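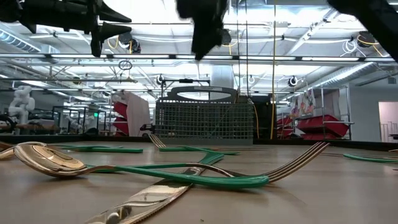

Sorting cutlery after the wash is a job most catering kitchens still give to whoever is standing nearest. Skernoten, a small automation firm in Prollbridge, wants to rent you a pair of robot arms to do it. The kit is called Gravix and it went on offer in September. When I visited, the work at the table was a set of gold knives, forks and spoons with green handles, and a gray basket with a handle over the top to put them in. Zerrin Saraç, who runs the product side, had picked the set herself.

"Everybody tests with plain steel," she said. "Then a customer sends us a box of their own stuff and it's gold, or it's black, or the handle is twice as thick as the neck. I wanted the hard one on the table first."

Shiny metal is difficult for the cameras. A spoon bowl reflects the ceiling lights and whatever else is above it, and software that looks for edges will find plenty that don't belong to the spoon. Saraç said the first version of Gravix was bad at this. It would close its fingers on a reflection and come up with nothing.

"We spent most of last winter on that one problem. The handles helped us a lot. A solid color is easy to find. If your cutlery is metal from end to end, I tell people to expect a slower start, and I'd sooner tell them before they sign."

I asked what a customer gets for the money. The rental is $1,000 a month on a two-year term. That covers the arms, the grippers, the cameras, one set of spare fingers and phone support during working hours. The table is extra. So is the setup visit, which Skernoten prices by distance.

"People ask why the table isn't included," Saraç said. "Some of them have one already. We send a drawing with the height and the bolt pattern, and if yours matches, you save the money."
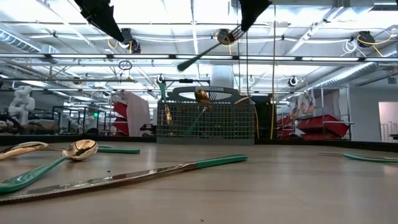 SPEED AND MISSES

The number on the Skernoten price sheet is 419 pieces an hour. I asked her where it came from.

"It's from our own bench, with one set of cutlery, spread out so that not much overlaps. It's a fair number for that. If you tip a whole tray into a heap it goes down, and it goes down a lot with forks. Forks hook onto each other. The arm lifts one and gets two."

The kit checks for this with a camera after each lift, she said, and is supposed to put a double pick back on the table and try again. I asked how often it gets that wrong.

"More often than I'd like with teaspoons. They nest. Two teaspoons together look very much like one teaspoon. We have a fix in testing and I'm not going to give you a date for it."

A person who knows the job is faster than Gravix, and Saraç didn't argue when I said so. Her case for the kit is that it can run after the dish crew has gone home. She suggests loading the table at the end of the shift and finding the baskets filled in the morning. For a kitchen that needs its forks back in ten minutes, she said, she would not recommend it.

The first outside customer is Akgül, a banquet caterer that took a kit for a 23-day trial and then kept it. Duygu Ekinci manages the wash room there. I called her the following week.

"It was in the way at first," Ekinci said. "We had it by the door, and that was our mistake. Once we moved it to the back wall it was fine. It does the plain sets overnight. We still do the dessert forks by hand."

She had two complaints. The start button is on the wrong side for her room, and the error messages are short codes that have to be looked up in a binder. "I taped the page to the wall. I shouldn't have to do that on something we pay for every month."

Saraç knew about both. The messages will be written out in words in the next update. The button will stay where it is, though a second one can be wired in on request.

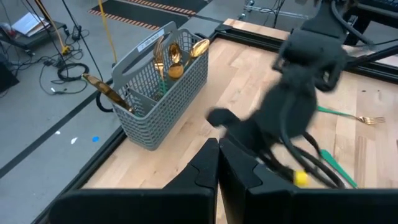 Baskets turned out to be a longer part of our talk than I expected. Gravix works with most commercial types as long as the customer registers the basket first, a process that takes an afternoon and has to be repeated for each new model. The divider inside a caddy like the gray one on the worktable has to be measured, and so does the tall handle, which an arm needs to go around. A long knife can also end up leaning out over the rim, as the gold one did in the near compartment.

"The knife is in, so the software calls it done," Saraç said. "A person would straighten it. We don't do that yet. For most customers it's okay, the basket gets carried ten feet and emptied into a drawer. If yours goes onto a stacking cart, ask us first."

She recommends filling to 80 percent of what the basket will hold and then switching to an empty one. Above that, new pieces start to catch on those already standing there.

Ozan Özkan designed the fingers, and he joined us for the last part of the visit. They are black, angular and narrow toward the tip, and he has redrawn them more times than he wanted to. The early ones had square ends. They held well enough, he said, but they couldn't get under a handle lying flat.

"A knife flat on a table gives you almost nothing to take hold of," Özkan said. "You need a thin tip for that. Then you make the tip thin and it wears out. So there's a spare set in the box and you change them with one hex key."

He would not say how long a set lasts. Ekinci told me that Akgül was still on its first.
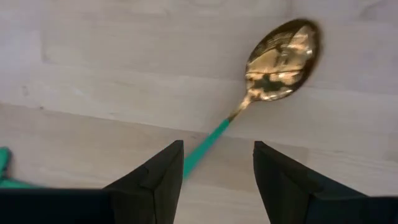 Spoon with a teal handle at the gripper. The software prefers the handle to the bowl, Özkan says.

I asked about washing. The fingers come off and can be cleaned in the sink. The arms are wiped down and must not be sprayed, so the table can't stand next to a hose station. Anything that has touched raw food should be washed before it reaches the kit. Gravix does not inspect for dirt and Saraç has no plans to add that.

"We get asked every time," she said. "It sorts. If a fork goes in dirty it comes out dirty, in the right compartment."

Skernoten is taking orders for Gravix now, with setup visits booked through Ruth Tapley in the Prollbridge office. Buyers can send in a box of their own cutlery for a bench test before they commit, and the firm returns it with a written result. There is no charge for the test. Shipping is paid by the sender.

Interview by Ryan Whitlock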